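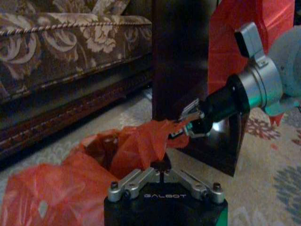 Manport Robotics Club: Frequently Asked Questions

Last updated Monday, September 7, 2026

Who can join?

Anyone enrolled at the college, in any major. High school students can sit in on sessions with a signed form but can't operate the arms until they turn 18.

Do I need to know how to code?

No. New members start on teleoperation, where you drive the arms by hand and the software records what you do. If you want to get into the training side later, you will need basic Python. We run a short course on that in December.

What is the club working on this year?

Household tidying. The task set is called Grideo and it covers picking up, opening, folding and putting away ordinary things in a furnished room. Plastic bags and cloth are the main focus this term. Last year was mostly rigid objects such as cups and boxes, and those members should expect to relearn some habits.

Why are bags hard?

A bag has no fixed shape. You can grip the same edge the same way twice and get two different results. Thin plastic also folds over itself, so it is easy to pinch two layers when you wanted one. Most new operators close the gripper too early. Get the fingertips past the edge first, close, then pull slowly until the fold goes taut.

How many recordings do we have so far?

The Grideo set stands at 1076 episodes. Of those, 829 passed review and are used for training. The rest are kept in a separate folder and are open to any member who wants to study what went wrong.

What makes an episode fail review?

The usual causes are a dropped frame log, a hand in the workspace, or an operator who stopped partway and restarted without ending the recording. A failed grasp is not a reason to throw an episode out. Label it as a failed grasp and upload it.
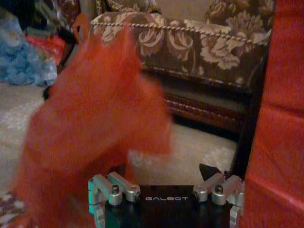

How fast should I move the arms?

Slower than feels natural. Quick swings blur in the wrist cameras, and a blurred stretch is hard to label. Light material keeps moving after the arm stops, so wait for it to settle before you start the next grasp.

Can I use both arms at once?

Yes, after you have been signed off on single-arm work. That takes 3 supervised sessions for most people. Two-arm work is needed for opening a bag and holding it open, and for most folding.

Should I clear the room before recording?

No. Leave the furniture and rugs where they are. Clutter is fine. Do move anything breakable, and keep cords off the floor.

What do I do if a finger catches on the furniture?

Let go of the controls, press stop, and free it by hand once the arm is powered down. Do not try to drive it out. Write it in the log even if there is no mark on anything.

Is there a competition?

We enter the Tedport student challenge, which has a soft objects category. Teams are picked from members who have logged time on both recording and review. You can be on the team without being the best operator. We need people for setup and labeling as well.

What is Cù?

Our review tool. It plays all camera views side by side and lets you mark the start and end of each grasp. Your login is sent after your first session. If it doesn't arrive, check your spam folder before writing to us.

Does it cost anything?

There are no dues. Team members pay for their own meals on competition trips.

Where do we meet?

Room 1928, ground floor. The door is locked during recordings, so knock and wait. If the light over the door is on, somebody is in the middle of an episode.

Who do I contact?

Ita Rafferty handles membership and session sign-ups. Use the contact form and put "robotics club" in the subject line. Requests to change a session time need to be in by noon the day before.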